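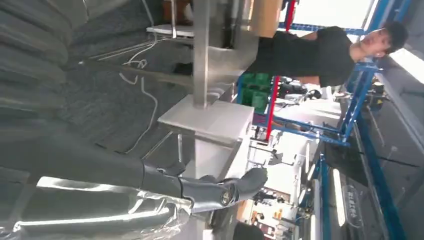 Figure 2. The Kiltero hand and forearm beside the steel stand, from the wrist camera, with clear plastic sheeting beneath and around the lower part of the arm.

4.3 The stalled-finger fault

We come now to the fault that took up more of our time than any other part of the study, and we hope the reader will forgive us for telling it at some length, as we suspect that other groups working with jointed hands will meet something very like it sooner or later. During the long run at the Gultville workshop we asked the arm to carry out 1000 reach-and-close movements at the stand, each one ending with the fingers closing on a test piece and then opening again. The first 398 passed without anything worth writing down. On movement 399 the hand closed as it should, but when the command to open was sent, two of the fingers stayed where they were, and the controller, which had received no complaint from either of them, reported the movement as complete and began to draw the arm back with the test piece still held.

The arm was stopped by hand. No one was hurt and the stand was not moved from its place, but the arm had already travelled far enough to pull the test piece against the bracket, and we were all rather quiet for a while afterwards. It had been moving slowly, as it always does in that part of the cycle, and we would not like to think of the same thing happening at the speeds used in the Janley trials, where people work a good deal closer to the hand.

Our first guess was the plastic sheeting, and we spent the better part of a week on it. A fold of thin sheet can work its way into a joint very easily, and anyone who looks at Figure 2 will see why we were suspicious. Honeylyn Salazar took the hand apart and went through it joint by joint with a lamp and a great deal of patience, and found no scrap of plastic in it and no scratches of the kind a trapped fold would leave. We then ran the same movements with the sheeting taken away altogether, and the fault came back, so we had to let go of an explanation we had all become quite fond of.

The true cause was duller. Each finger reports its position to the controller, and when a message fails to arrive in time the controller fills the gap with the position it was expecting to hear. This had been added in January to smooth over short breaks in the cable link, and it did that job very nicely. What we had not thought through was a longer break, during which the controller would go on hearing its own expectations for as long as the link was down. The two fingers that stalled share one connector, and the connector had worked a little slack over the course of the run. The fingers never received the command to open, and the controller never learned of it.

We have made two changes. The controller may now fill in a single missing message, after which it holds the arm still and calls for attention, and the arm will not begin its return until a separate check on motor current agrees that the hand is open. The connector has also been given a proper clip, which costs next to nothing and which Pascual, who built the original harness, had asked us for at the very beginning. We repeated the full run with these changes in place and saw three halts for missing messages. In each of them the arm stayed where it was until one of us had looked the hand over and released it. The halts do slow the work, and we return to the matter of lost time in Section 5.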